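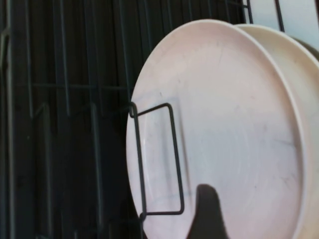

**Tillman Hall kitchen opens its dish shelves to the neighborhood**

2018-02-11

Anybody who has ever tried to feed a big family gathering off a mix of paper plates and borrowed bowls will be glad to hear what the folks at Tillman Hall have been up to this winter. Starting this week, the hall is lending out its plates, bowls and serving dishes to anyone in town who needs them, free of charge, for up to 4 days at a time.

The idea came from Cletus Sorensen, who has been washing up after the Sunday suppers for longer than he cares to say. The hall's cupboards had been filling up for years with dishes left behind after potlucks, plus whole sets that people dropped off when they moved or cleared out a parent's house, and for most of the month they sat there doing nothing at all.

"I'd open a cupboard to get one plate and have to hold back the rest with my elbow," Sorensen said on Thursday, drying his hands between loads. "Meanwhile my neighbor was out buying throwaway ones for her daughter's graduation party. It seemed a little silly."

So the cupboards were emptied, every piece was washed, and anything with a crack or a bad chip was set aside. What was left is a cheerful jumble. There are pale pink-white dinner plates and warmer cream ones, and plenty of them carry the gray scuffs that dinner plates pick up over the years. Sorensen tried baking soda on the worst of the marks and got a fair number off, but he has decided he can live with the others, and he hopes borrowers will feel the same way.

The dishes can be borrowed in boxes that set a table for 30, and smaller orders are fine too — a couple having friends over for soup is just as welcome as a wedding party. The largest request so far is for a 70th birthday lunch in April, and the family has asked for cream plates only, if it can be managed. Sorensen thinks it can, though he would like a bit of warning before anybody else gets particular about color.

Borrowers are asked to bring everything back washed and dry. Large plates should go in the box standing on edge with a dish towel or a sheet of newspaper between them, the way Sorensen's mother packed hers every time the family moved. If something gets broken, just say so when you return the box. There is no charge for a broken plate, and there are more where it came from!

The kitchen could still use a few things. Deep serving bowls are in short supply, gravy boats even more so, and a second dish rack would be a real kindness on return days, when everything gets one more rinse before it goes back on the shelf. Dinner plates, on the other hand, are well covered for now, and the hall would rather you held on to yours a while longer.

Boxes may be picked up at the side door on Tuesday evenings, after the quilting group has finished with the big table. Leave your name, the date of your party and the number of guests on the clipboard by the sink, and Sorensen will call you back, most likely after supper.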